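3.2 Edge preparation and sharpening conditions

All blades were received from Wullum in the factory-ground state and were reground on one belt machine before testing, so that each started from the same edge geometry. The included angle was set with a clamp guide and checked with a laser goniometer at three points along the edge: near the heel, at mid-length, and near the tip. Blades that differed by more than 2 degrees between any two points were reground and measured again. Of the 207 blades prepared, 19 were rejected for visible chipping or for a burr that remained after stropping.

Sharpening was then carried out in one of two ways. In the fixed-slot condition, the blade was drawn through a carbide slot under a constant vertical load. In the flat-stone condition, the blade was drawn edge-first across a water stone held in a steel tray. Stroke speed was the same in both conditions. The stones were flattened on a diamond plate before each set of blades, following the procedure of Bisgaard, and were soaked until no more bubbles rose from the surface.
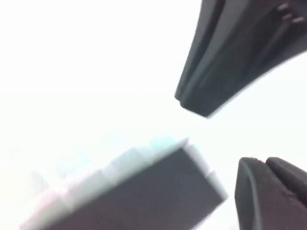 Figure 4. Gripper finger, dark gray, with a pale line along its length.

Edge sharpness was measured as the peak force needed to cut a tensioned polymer thread. Each blade was tested at mid-length, and the thread was replaced after every cut. The load cell was zeroed between blades. Readings taken while the thread was slipping in its clamp were discarded and repeated at a point 2 mm closer to the heel.

Wear was produced by repeated cuts through card stock from a single batch supplied by the Sornarora mill. The stock was kept in a closed cabinet at the Gretville laboratory for a week before use, because its moisture content affects cutting force. Sharpness was measured again after every 71 cuts. A blade was taken out of the wear test when its peak force reached twice the value recorded directly after sharpening.

The load applied in the fixed-slot condition was chosen from preliminary trials by Pirmin Hubmann. Lower loads left part of the old bevel untouched, while higher loads tore small flakes from the softer steels. No attempt was made to adjust the load for individual steels, and the effect of this choice on the results is considered in Section 5.1. Burr height was not recorded during the wear test.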